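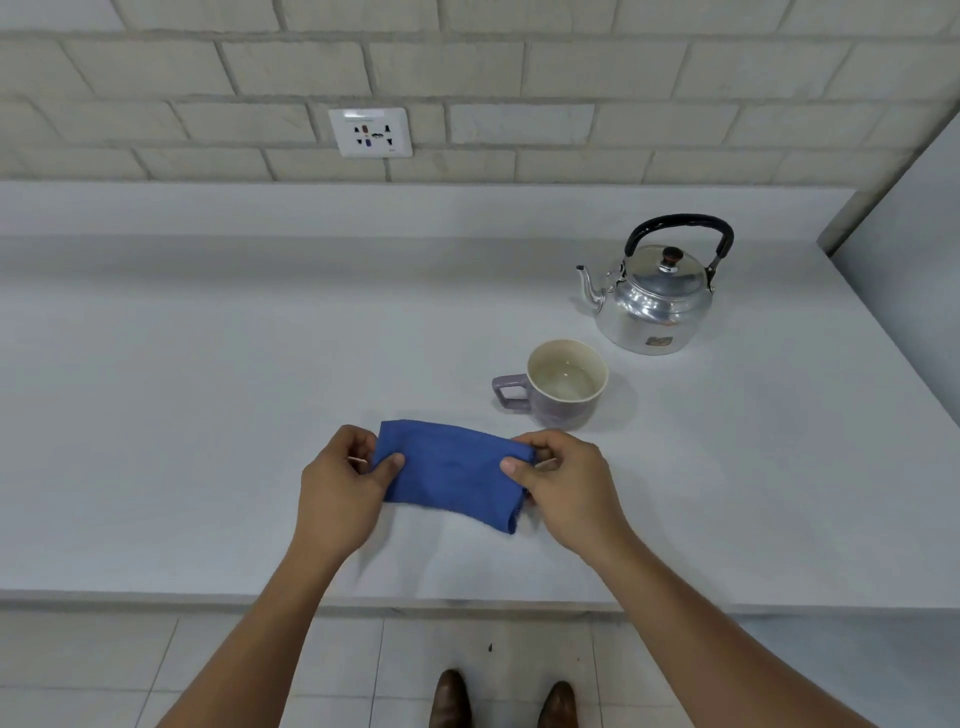
On the Closing of the Petthorpe Reading Room

6 May 2021

The reading room at Petthorpe closed to the public in December, and its holdings have now been transferred to the county archive at Jallard. I was employed there for 10 years and have been asked by several former readers to set down what became of the material. The views below are my own and should not be taken as a statement by the archive.

The decision itself had been expected. The lease on the building was due to end, the roof over the map store had been patched more than once, and the cost of bringing the heating up to the required standard was beyond the means of a body that charged no fee. Notice was given in the local paper and on the door. Readers with open requests were contacted by mail and given until the end of the month to complete their work.

The transfer consisted of 53 boxes of papers and the card catalog, which held 3,151 cards. The cards had been typed over a long period by different hands, and the spelling of place names was never made uniform. The farm at Flanberg, for example, is entered under three spellings, one of which refers in part to a different property. It was decided to keep the cards in their original order and to record corrections separately, so that any older reference in a published work can still be followed. I supported this decision, although it will make searching slower for a time. 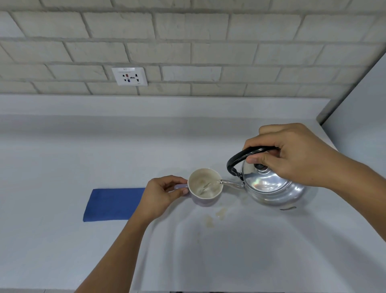
Hayley Wainwright

Readers should note the following changes. The Bainbridge letters are no longer available for same-day use and must be requested in advance. The rate books may be seen in the main search room at Jallard, under the same conditions as before. The photographs have been withdrawn while they are placed in new sleeves, and no date for their return has been announced. Copies may be ordered in writing.

There are losses in a move of this kind that do not appear in the transfer list. Britta Tiedemann, who ran the desk before me, knew which bundles had been tied up in the wrong order and which volumes had been rebound without their indexes. A good deal of this knowledge was never written down. During the winter we held 2 long conversations by telephone, and my notes from them – they are incomplete, and in places I have had to guess at a shelf number – have been deposited with the catalog. Any reader who can add to them is encouraged to write to the archive.

I would also ask those who borrowed the printed guide to the field names to return it. It was lent out freely in the final weeks, and the archive does not hold another copy. The guide has a gray card cover and a folded plan at the back. It may be left at the front desk in Jallard during opening hours, and no questions will be asked about how long it has been away.

The building at Petthorpe has been returned to its owner. The sign remains over the door for the present.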